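Progress note, March – remote driving demos, simulated streets

Hi all, quick one before the Pristico review. Full numbers in the spreadsheet, this is just the short version.

Where we are: 112 demos recorded, operator on the wheel and pedals, all in the sim. 75 usable after cleanup. Most of the rejects are the operator stopping too late at crossings, or letting go of the wheel to answer somebody (my fault twice). Kwame Aidoo re-did the labelling on the early batch and its much better now.

Moved from the straight Kastano road to city corners this month. Wide crosswalks, curved curbs, people on the sidewalk. Slower going. The operator has to creep up, look, decide – and the policy copies the creeping but not always the looking.

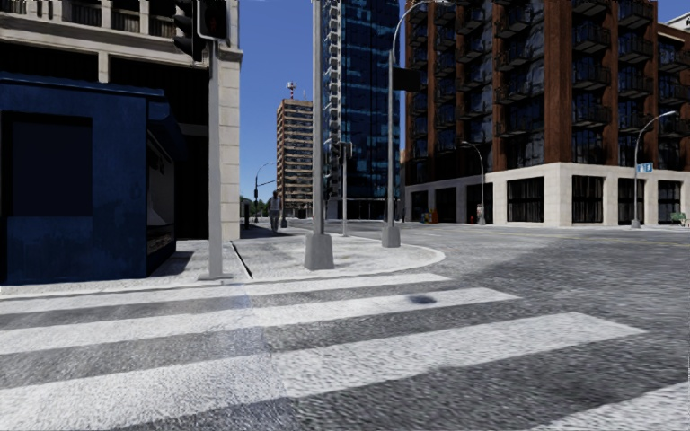

Kwame would sooner we stopped adding corners for now and got the same three operators to repeat the ones we have, as the policy is averaging two driving styles and ending up with neither. He also wants the pedal lag fixed first. Fair enough, I've put both in the plan.

Pedal lag – 40 ms over the Brumow link, fine on a good day, doubles when the office is busy. Wired connection ordered.

Money: on budget. Operator hours a bit over, rendering under, so it evens out.

Next: repeat runs at the existing corners, retrain, then compare against the Stoyanova baseline. Still need a yes from you on the extra operator hours, ideally before we book the rig agian.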